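搜索 请输入关键词

演讲备注：小党为什么要一起参加地方选举
演讲人：Wilmer Tello
4月18日
分享 25　评论 2

（开场，先不要放幻灯片。等大家坐好。）

各位晚上好。谢谢Birthe Nørgaard邀请我来Mavton。中文是我的第三种语言，我准备得比较慢，所以我把要说的话都写下来了。如果我有一个词用错了，请你们当场告诉我，我不会不高兴。

今天我想谈的问题是：在一个地方议会里，两个意见不完全一样的党，可以不可以用一张共同的名单去参加选举？我的回答是可以，但是有条件。我会先讲Hitska的经验，然后讲我们这里的情况，最后留时间给大家提问。

（停一下，喝水。）

Hitska是一个不大的选区。上一次选举以前，那里有两个小党，一个主要代表租房子的人，一个主要代表港口的工人。它们各自参加了好几次选举，每次都差一点。最后一次分开参选的时候，租户党离一个席位只差600票。选举之后的那个冬天，两边的人开始见面，地点是一家面包店的楼上。我去过那个房间，暖气不太好，大家都穿着大衣开会。

谈判从一月开始，比他们想的难得多。政策方面的分歧其实不大，租金、公共汽车、学校的午餐，两边的立场很接近。困难的是名单的顺序。谁排在第一位，谁排在第二位，这个问题用掉了大部分的时间。工人党的人说，他们党员多，应该排在前面。租户党的人说，他们在老城区得票多，也应该排在前面。两种说法都有道理，我到今天也不能说哪一边是对的。

（这里语速放慢。）

他们后来的办法是轮流：第一位给一个党，第二位给另一个党，这样一直排下去。第一位由抽签决定。有些老党员对抽签很生气，认为这样不严肃，有两位还退了党。我请大家记住这件事，因为我们如果走这条路，也会有人离开，我们应该提前和他们谈话，要当面谈，不要只发一封信。
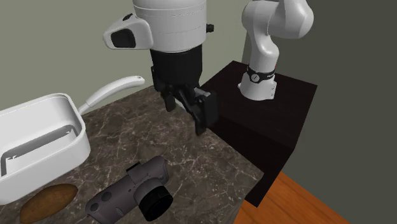

阅读时间：6分钟

现在讲协议的内容。Hitska的协议很短，打印出来只有2页。我手里有一份，休息的时候可以给大家看，请不要拍照，因为里面有签字人的住址。

协议的第一部分写共同的政策，所有当选的议员必须按照它投票。第二部分写可以自由投票的问题，例如港口扩建。在扩建这件事上，两个党从来没有同意过，他们也没有假装同意。我觉得这一点很聪明。选民看得出来你是不是在假装。

第三部分写钱。竞选的费用两边各出一半，传单一起印，党的账目还是分开。这里我要批评一下：协议没有写清楚，如果一方付不出钱怎么办。结果选举前20天，工人党的钱用完了，租户党只好先垫上。这笔钱后来还了，可是大家的关系变得有一点冷。

（如果有人在这里提问，先回答，不要等到最后。上次在Flemero我让人等，那位女士很不满意。）

选举的结果，我想你们有的人已经知道。共同名单拿到了席位，进入了议会，但是没有进入执政的多数。有人说这是失败。我不同意，可是我也不想把它说成很大的胜利。他们在议会里提出的第一个提案是冬天不可以赶走交不起房租的家庭，经过修改以后通过了。港口扩建投票的时候，两个党的议员投了不同的票，报纸写“联盟破裂”。其实联盟没有破裂，协议里早就允许这样做。问题是他们事先没有向记者解释过。

（换到Mavton的部分。）

我们这里和Hitska有几个不同的地方。

我们的选区更大，村子之间离得远，开车去北边要很久。一个在市中心有名的候选人，在北边可能没有人认识。所以我不建议我们完全照抄轮流的办法。我的想法是先看地区，再看党派，名单前面的位置里一定要有北边的人。

第二个不同，是Þorgeirsson大厅的那次会议留下来的问题。那天在座的很多人都参加了，我不重复细节。我只想说，那天有人中途离开，到现在还没有人去正式道歉。我认为在开始谈任何协议以前，应该先道歉。这不是法律问题，是礼貌问题。Birthe不太同意我的看法，她认为应该先谈时间表，等一下她可以自己说明。

第三，我们的党章规定，参加共同名单要经过党员大会，而且要在大会前25天通知全体党员。请不要以为这只是手续。在Hitska，通知发晚了，反对的人后来一直拿这件事说话，一直说到投票那天。

（看时间。如果超过了，跳过下面一段。）

有朋友问我，共同名单会不会让我们的党慢慢消失。这个担心我理解。我的建议是保留自己的党员会议，保留自己的报纸，也保留自己的青年小组。共同的只是名单和那一份协议。下一次选举以前，每个党都可以重新决定。

今天晚上我不要求大家表决。我只请大家做一件事：回去以后，和你们支部里最反对的那个人谈一谈，把他的理由写下来，交给Birthe。请用他自己的话写，不要替他改得好听。

谢谢大家。现在请提问。

（备用：如果问到选举押金，答案是由两个党平分，得票太低时不退。如果问到市长选举，请说这是另外一个题目，今天没有准备。）

相关内容
Mavton党员大会的通知应该怎么写
Birthe Nørgaard：我为什么主张先定时间表
Flemero讲座的提问记录
Hitska港口扩建：两种投票，一份名单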